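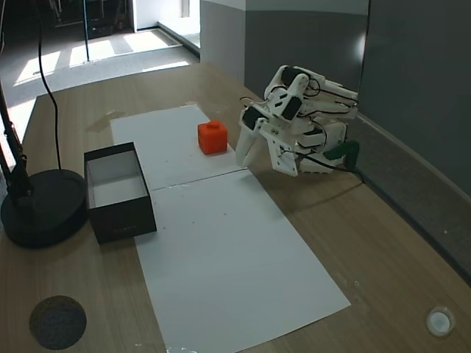 Review: Serton desktop arm kit with two-finger gripper and optional hand
Posted 6/30/25

The Serton kit is a printed desktop arm sold in parts or assembled. I bought the parts version in May, along with the add-on hand, and have run both on the same pick-and-place job since then: take a small cube off a sheet of paper and put it in an open box beside it. The job is simple on purpose. It needs a repeatable approach, a grip that holds during a lift, and a release that doesn't drag the part. Most low-cost arms fail on the third item.

What you get
The base package contains the printed segments, the servos, a control board, a power supply, a cable set, a table clamp, and the two-finger gripper. The hand comes in a separate box with its own servos and its own board. Printed parts were clean, with no stringing in the screw holes. Two of the link covers had slight warp and pulled flat when screwed down. Screws are bagged by assembly step. The spare bag held five extras of the smallest size, and I used three.

Assembly
The manual has 63 steps for the arm. I finished in two evenings. Steps for the base and the upper links are clear. The wrist section is not: the drawing shows the servo horn from the wrong side, and if you follow it literally the wrist zero ends up off by one spline. The correction is on the Serton support page under wrist calibration, and it should be in the printed manual.

Center every servo before attaching the horns. The manual mentions this once, in small type, after the point where it matters.

Cable routing is external. The wires run along the outside edges of the links and are held by printed clips. Access is good if a servo has to come out. The run from the gripper to the base needs slack for full wrist rotation, and the slack sags when the arm is folded. I added a tie at the elbow and lost a few degrees of travel.

Mounting
The clamp is adequate. On a solid wood top it held through every test without retightening. On a thinner shelf, the base rocked during fast moves and placement error roughly doubled. If your bench flexes, bolt the base down. The holes are already there.

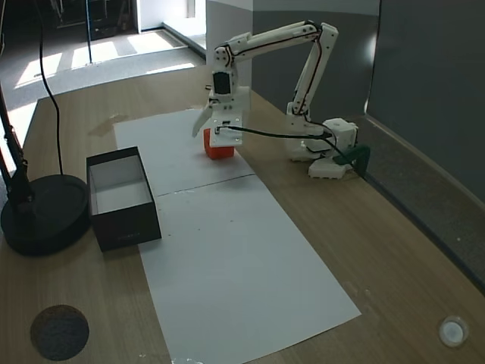 Gripper performance
With the two-finger gripper I ran the cube job in blocks of 30 cycles at the default speed. The last three blocks had no missed grips and one bad placement, where the cube caught the wall of the box on the way down and fell outside. Raising the release point fixed that. Earlier blocks were worse, mainly due to my own waypoints.

The gripper has one angled finger and one flatter plate. For a part with flat sides this works well. Approach from directly overhead and let the plate touch first. If the angled finger touches first it pushes the part sideways, and a light part on paper will slide. Tape the paper down at the corners and along any seam.

Grip force is set by a servo current limit in software. The default is too high for small parts and makes the servo hum while holding. I reduced it by a third and saw no drops.

Hand performance
The hand is a different product in practice. It has motors at the joints and wiring over the back and knuckles, and it takes almost an hour to calibrate the first time. Finger positions can be saved as named poses. For the cube, I used a thumb-and-two-finger pinch. It works, but the success rate was clearly lower than with the gripper, and the approach angle is restricted by the curl of the fingers. A side approach parallel to the table gave the best results.

Anyone whose job is sorting blocks should skip the hand. It makes sense for teaching, for demonstrating grasp types, or for irregular parts that a flat plate can't hold.

Software
The Moroz control package is included. It records waypoints, plays them back, and exports to a plain text file that can be edited by hand. Playback timing is consistent. The interface has no undo, and deleting a waypoint renumbers the rest without warning, so save copies. Firmware updates require a USB connection and a full power cycle. One update cleared my joint limits.

Compared with the Zellthorpe
I had a Zellthorpe arm on the same bench last year. The Zellthorpe is stiffer and quieter, and its cables are internal. It also costs considerably more, and a failed servo means sending the whole arm back. With the Serton, a shoulder servo swap took me under half an hour. Replacement servos are stocked by Sakton and arrived within the week.

Faults so far
One gripper servo had noticeable backlash out of the box and was replaced at no charge. A cable clip on the upper link cracked. The print file for the clip is available for download. No other failures.

Recommendation
Buy the arm with the gripper if you need a light-duty unit that can be repaired at the bench. Add the hand only if you have a specific use for it. Check the wrist zero before the first power-up and set the joint limits again after every firmware update.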